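Ring Cell Working Group
Minutes, 3/6/26, upstairs room at Grirner
Present: Mihret Kassa (chair), Boris Baláž, Ľubica Ondrejka, Savvas Vrettos (by phone until item 4)
Apologies: Štěpánka Šimko
Minutes: Boris Baláž

1. Last minutes
Accepted with one fix. The cable clips were ordered through Skulby, and the earlier minutes had them coming from Vorberg. Ľubica has the packing slip.

2. Where the cell is up to
Mihret opened with the good news: the arm has been back on its base since the bearing swap and it sounds lovely, much quieter on the way down. Savvas had his phone held up to it last week so the rest of us could hear (we mostly heard the fan, but we believe him). The round table is bolted to its marked centre again and the height has been set with the long gauge, the way Ľubica wrote it up.

We agreed to keep the slotted wooden tray for the ring work. The old grey bin was too deep and the fingers kept meeting the wall before they met a ring. With low sides the arm can come in on a much flatter path, and Boris is very happy with how little teaching that took. The rings stay a mixed lot, thick and thin, plain and bumpy, so that the grip settings get a proper workout.

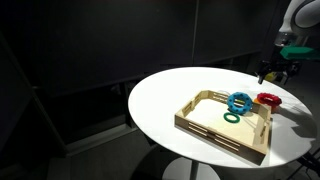 Do the finger pads have to come off before the grip force is reset?
Leave them on. The force is set with the pads fitted, as the pads squash a little and a setting made on bare fingers comes out too tight. If a pad is worn, change both and then do the reset.

Ľubica will put that answer on the card inside the cabinet door, in bigger letters than the rest.

3. Gripper care
A long item, and a good one. Savvas has gone through the finger linkages and wants us to move to a wipe-down every 24 running hours, with a dry cloth first and then one drop of the light oil at each pin. Too much oil is worse than none, he said, and Mihret told the story of the streaky tabletop for those who missed it. Agreed.

Fasteners on the mounting block: Boris checked all of them against the sheet and found 2 that had backed off slightly. Both are now snug and have a paint line across the head, so a glance will tell us if they move again. Ľubica asked whether the block should come off for cleaning as well. The feeling was no, leave it on. Each time it comes off the tool point has to be found again, and that eats most of a morning.

Pads: we have 19 left in the drawer. Mihret would like a new bag in before September and will ask Vorberg for a price on the softer grade too. Savvas is keen to try the soft ones on the thin rings, where the present pads tend to roll the ring a bit at the moment of closing. Everyone wanted to see that, so it has been added to the list for the next open afternoon.

4. Wrist camera
The wrist view has become our favourite check. Boris looks at it first thing, before any motion is run, and he showed us how he does it: arm parked over the table, fingers in view at the bottom of the picture, and then a slow look for glare and for anything creeping in at the edges. He has a printed copy taped beside the screen for comparison and can spot a knocked bracket in a few seconds. Really good work, and so simple!

Savvas raised the lighting. The room is kept dark so the tabletop reads cleanly, but with the lamp up high the arm and its cables throw shadows over the white, and the thin rings are the first to suffer. We talked about a second lamp from the far side, and about moving the first one lower. Savvas favours the second lamp. Mihret would sooner try the cheap thing first, so the lamp we have will be dropped by a hand's width and we'll see. Savvas left the call here to catch his train.
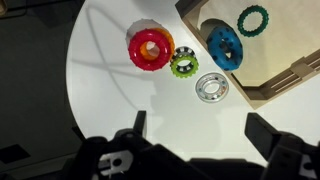

The other half of the lighting talk was exposure. At present the camera picks its own and it wanders when the arm travels from the white table to the dark floor and back. Boris would like it fixed. He tried it at one setting and the colours held steady through a full run, reds and oranges staying apart nicely, which has been a sore point all year. Ľubica asked him to write down the value in the cell book this time. He will.

Lens cleaning stays with whoever starts the cell. Puffer first, cloth only if the puffer fails.

5. Cables
The bundle at the wrist still wants more slack for the last joint. Ľubica has measured it and thinks 700 mm of free loop will do, held by one clip above the mount. The Skulby clips are the right size. Fitting will be done with the arm powered down and locked out, two people present, and Ľubica holds the key.

6. To do
Boris: fix camera exposure, enter it in the cell book, new printed copy for beside the screen.
Ľubica: cabinet card; wrist cable loop, with Boris.
Mihret: pad prices from Vorberg; lower the lamp.
Savvas: write up the oiling steps and try the soft pads when they come.
Štěpánka: asked in her absence to look over the spare fingers that came from the Šimko workshop and say whether the holes line up with ours.

7. Other
Mihret thanked everyone for the late evening when the base went back in. Ľubica asked that the good hex keys be returned to the red roll, all of them, including the short one.

Next meeting to be set once the clips are on. Closed at ten past four.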